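Fitting and Using Hanging Storage in a Small Utility Room

A hanging basket takes its load through two hooks or one folded lip, and the rail behind it carries everything. Most failures start at the wall fixing. Before buying any storage, check what the wall is made of and choose the anchor to match. Drywall needs a toggle or a screw into a stud. Solid masonry takes a plug and a number 8 screw. Tile over drywall should be treated as drywall, with the hole started on low speed with a tile bit.

Rail height

Set the rail so that the rim of the basket is below shoulder height for the shortest person using the room. Over a counter, leave at least 27 cm between the counter and the bottom of the basket. This clears a standard detergent bottle and leaves space to wipe the surface without lifting anything down.

Spacing of fixings

For a rail up to 80 cm long, use a fixing at each end and one in the middle. Studs seldom fall where they are wanted. Where they do not, screw a backing board to the studs first and mount the rail on the board. Keep screws at least 2 cm from the end of the board to avoid splitting it.

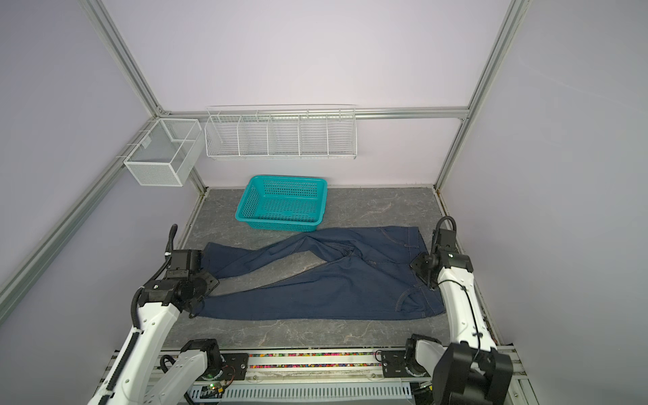
Mark all holes from one level line and drill the end holes first. Hang the rail loosely on those two, check it again, then mark the center hole through the rail. Tighten the end screws last. A rail pulled tight at one end before the other is in place will often sit slightly out of level, and the baskets will creep toward the low side.

What to keep where

Heavy items go low or directly beside a fixing. Light items such as cloths, sponges and spare gloves can go anywhere along the span. Liquids should stay on a shelf or the floor. Igor Lukáč, who fits laundry rooms for Prevholm, limits each basket to what can be lifted off with one hand.

Cleaning

Mesh collects lint and soap dust. Once a season, take the baskets down and soak them in warm water with a little dish soap. Brush along the wires with a soft nylon brush. Avoid steel wool on coated wire, as it cuts the coating and rust follows at the scratch. Dry fully before rehanging, with the open side down on a towel.

Wipe the rail with a damp cloth at the same time and check each screw by hand. Any screw that turns freely without tightening should be moved to a new hole, and the old one filled.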